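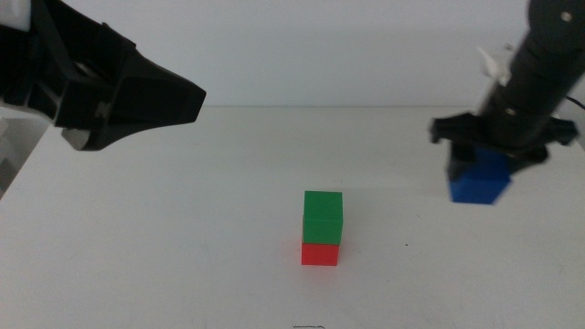 Stacking Colored Cubes: A Three-Block Tower

Posted June 6, 2025 in Tabletop Exercises

This page covers a short column of three plain cubes in red, green and blue, with red at the bottom, green in the middle and blue on top. The same method applies to taller columns. It uses no glue, magnets or interlocking parts, so the column stands only if the faces are flat and the cubes are set down square.

What you need

Three cubes of the same nominal size, one each in red, green and blue
A level table with a plain, light-colored top
A soft dry cloth
A small spirit level
A straightedge or steel ruler

The Skolier set is used for the measurements on this page. The Rilitlow set works the same way but has sharper corners, and the corners chip when dropped. Mixed sets are not recommended. A difference in width that can't be felt by hand will still show up as a step in the side of the column.

Preparing the table

Clear the top and wipe it with the cloth. Grit under the bottom cube tilts everything above it. Place the level in the center of the table, take a reading, turn it 90 degrees and take another. Shim the table legs if the bubble leaves the marks in either direction. The test table at Zillness is 1495 mm long and needed a shim at one corner only.

A white or pale top is preferred. The lower edges of the cubes show clearly against it, and a gap under the bottom cube is easy to see from the side.

Checking the cubes

Lay the straightedge across each face of each cube. Reject any cube that rocks or shows light under the ruler. Molded cubes often have a seam line. A seam on a side face does no harm. If it stands proud of a top or bottom face, turn the cube so that the seam faces outward.

Wipe all six faces. Dust and skin oil reduce friction between cubes, and the top cube will slide when the one under it is touched.

Building the column

1. Set the red cube near the center of the table with one face parallel to the front edge. Press down lightly on each corner in turn. If it rocks, lift it, wipe underneath and set it again.

2. Hold the green cube by two opposite side faces. Keep the grip above the midline so that the fingers clear the red cube.

3. Bring the green cube in level, above the red one, and stop just short of contact. Line up the front edges first, then the sides. Lower it straight down and let go with both sides of the grip at the same time.

4. Check the overhang from the front and from one side. Anything over 2 mm should be corrected now. Do not push the green cube across. Lift it and place it again.

5. Bring the blue cube in from the side at a height that clears the green cube. Travel slowly for the last part of the move. Lower and release as in step 3.

Gripping a block

Grip height decides most placements. The top face should stay clear of the grip, so that its far and near edges can both be used for alignment. Contact should be at the middle of each side face. Contact near a corner turns the block on release.
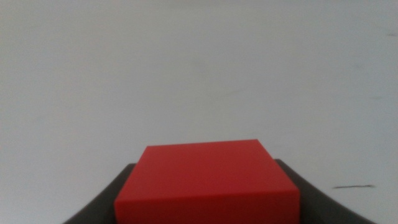

Red block held at its left and right sides, top face clear.

Faults and fixes

Column leans in one direction: recheck the table level, then the bottom cube.

Top cube turns on release: the two sides of the grip are opening unevenly. Move the grip to the center of the faces.

Middle cube moves when the top one lands: the top cube is arriving with sideways motion. Stop above the column before lowering.

Taking it down

Remove the cubes in reverse order, one at a time, lifting straight up. Store them in a single layer. The July update to this page will add the four-cube column and the Trịnh offset pattern.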